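As máquinas e a roupa por dobrar

12 de abril de 2024

Passei a semana a dobrar roupa. Somos quatro em casa, o estendal esteve três dias à chuva e o cesto foi crescendo no corredor. Enquanto emparelhava meias à frente da televisão, voltei à pergunta que faço a mim próprio desde que comprei o primeiro aspirador automático: quando é que uma máquina me tira isto das mãos?

O aspirador, para começar por aí, cumpre. É um Wendus, dos baratos, e anda cá em casa há dois anos. Prende-se na franja do tapete da sala e não sabe o que fazer com a soleira da cozinha, mas o chão fica limpo. A máquina de lavar a loiça também cumpre, e já ninguém lhe chama robô. O mesmo para a da roupa e para a de secar. O que sobra entre umas e outras é que continua a ser trabalho de pessoa: tirar a roupa do tambor, separar, virar do direito, dobrar, arrumar na gaveta certa.

Trabalhei onze anos numa fábrica de componentes e vi entrar braços robóticos em quase todas as linhas. Faziam soldadura e paletização, turnos inteiros sem se enganarem. Mas a peça vinha sempre na mesma posição, com a mesma forma e o mesmo peso. Quando o fornecedor mudou o tabuleiro das anilhas por um modelo ligeiramente mais fundo, a célula esteve parada uma manhã. Na embalagem final, onde era preciso meter um saco mole dentro de uma caixa, ficaram sempre pessoas. Ainda lá estavam em julho, quando passei a visitar o pessoal.

O tecido é o saco mole levado ao extremo. Uma camisola não tem uma forma, tem as que calharem. Um copo em cima da mesa pega-se por dois ou três sítios e continua a ser um copo. Uma malha muda toda assim que se lhe toca, e parte dela fica escondida debaixo de si própria. O Zane Eglītis, que foi meu colega na manutenção e hoje programa braços para a Vornside, explicou-me isto ao telefone com menos palavras: «com chapa, eu sei onde está a outra ponta».

Também há a questão da força. Uma pinça rígida ou aperta ou larga. Nós apertamos o suficiente, sentimos o pano escorregar, corrigimos sem dar por isso. As máquinas com que lidei na fábrica não tinham nada disso, tinham uma posição de aberto e uma de fechado. Sei que há trabalho feito neste campo e que as câmaras montadas no pulso ajudam, porque a máquina vê o que tem mesmo à frente dos dedos. Ver de perto tem o seu preço: perde-se o resto da mesa.

Quanto ao tempo, dobrar uma pilha de roupa leva-me meia hora, a conversar. Para uma máquina me interessar não precisa de ser mais rápida do que eu. Pode levar a noite inteira, desde que eu não tenha de ficar ao lado a desembaraçar-lhe as coisas. É o mesmo critério que uso para o aspirador. O meu cunhado discorda e diz que, se demora seis horas, mais vale fazer ele. Ele tem menos roupa.

Já o preço, nem vale a pena discutir por agora. Um aspirador custou-me menos de 400 euros. Dois braços, as pinças, as câmaras, a estrutura onde tudo isso assenta e alguém que saiba pôr aquilo a mexer ficam noutra ordem de grandeza, e ocupam uma bancada que eu não tenho na lavandaria.

A minha previsão, que vale o que vale: primeiro as lavandarias industriais, com toalhas e lençóis, tudo igual e tudo retangular. Depois os hotéis. As casas ficam para o fim, e dentro das casas as meias ficam para o fim do fim. São pequenas, elásticas, vêm do avesso e é preciso encontrar-lhes o par. Se alguém me mostrar uma máquina que esvazia um cesto de roupa misturada e emparelha as meias de uma família, compro.
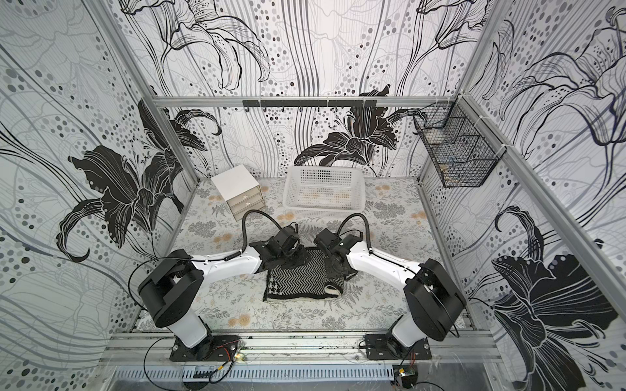
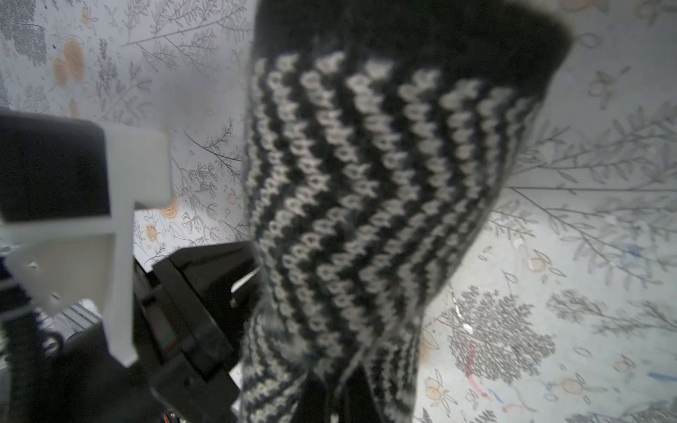
Braços robóticos às voltas com malha preta e clara: na primeira foto, a bancada vista de fora; na segunda, o tecido visto de junto da pinça.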